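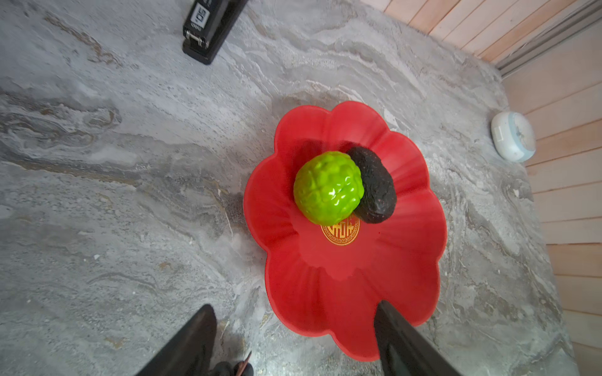
3. Care of the gripper

Our cell in the Skestcombe lab has one arm with a wrist camera, and we look after it ourselves. Before each session we check that both black fingers open evenly and that their tips stay in the camera view. For the test we put a green bumpy ball and a dark oval object on a red plate. In July, after 131 grasps, one finger became loose. We tightened its 2 screws and repeated the calibration 3 times. The finger has stayed firm since then.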